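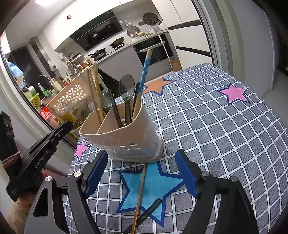 Ostow Kitchen Words: a small collection of what people call the things in their drawers

Hello, and thank you for stopping by. Ostow is a collection of everyday names for kitchen things, gathered from people who cook at home and were kind enough to write down what they say when they ask someone to pass them something. It began as a long-running disagreement between the two of us over whether a spatula is the thing you flip with or the thing you scrape with, and it has grown a good deal since then.

The files are plain text and small enough to open in any spreadsheet program. If you have never worked with a data set before, please don't be put off - start with the file called words.csv and just read down the first column for a while.

What is in the folder

words.csv has 800 entries, one per line. Each entry is one name, given by one person, for one object.
people.csv has 200 lines, one for each person who answered. There are no real names in it, only a number, an age group, the region where the person grew up and the language spoken at home.
objects.csv lists the 30 objects we asked about, with a short plain definition of each.
notes.txt holds the comments people added at the end, lightly trimmed. Several are better reading than anything we wrote ourselves.

How the words were collected

We sent out a paper form and an online form with the same questions in the same order. Every question described an object by what it does and left a blank for the name, so "the stand or jar by the stove where you keep your wooden spoons" brought in crock, spoon pot, utensil holder, caddy, tool jar and, from one family, simply "the bouquet." We were careful not to use any common name in the questions, which made a few of them sound rather odd. The one for colander took us most of an evening.

Nobody had to answer everything. Blanks are left as blanks in the data, and a person who wrote "we don't have one" is marked with the code NONE so the two don't get mixed up.

Spelling and cleanup

Spelling is kept the way people wrote it, in the column called as_written. A second column, tidy, has the same word in lowercase with obvious slips fixed. When we couldn't tell a slip from a family word we left it alone, so you will find "scrapper" in there and you may make of it what you like.

Serpil Güler went through all the entries that came in Turkish and added short English glosses. Sunita Abernathy did the rest of the checking and is the person to blame for the column names.

Things to keep in mind

Most of our answers came from people who enjoy talking about kitchens, and they probably have more words for a ladle than their neighbors do. Older cooks are well represented and teenagers are hardly there at all. Please don't use the region column to say how a whole state talks - for some regions we have only 2 people, and they may well be married to each other.

Changes

The February version had the whisk and egg beater answers under one object number. They are now separate, and objects.csv has been updated to match. If you made charts from the old file, the whisk chart is the one to redo.

Using and sharing

You are welcome to use Ostow in classrooms, newsletters, word games or research. We ask only that you mention where it came from and keep notes.txt together with the other files if you pass the folder along. Corrections and new words are always welcome, especially for the thing that goes under a hot pan.

Last updated October 4, 2026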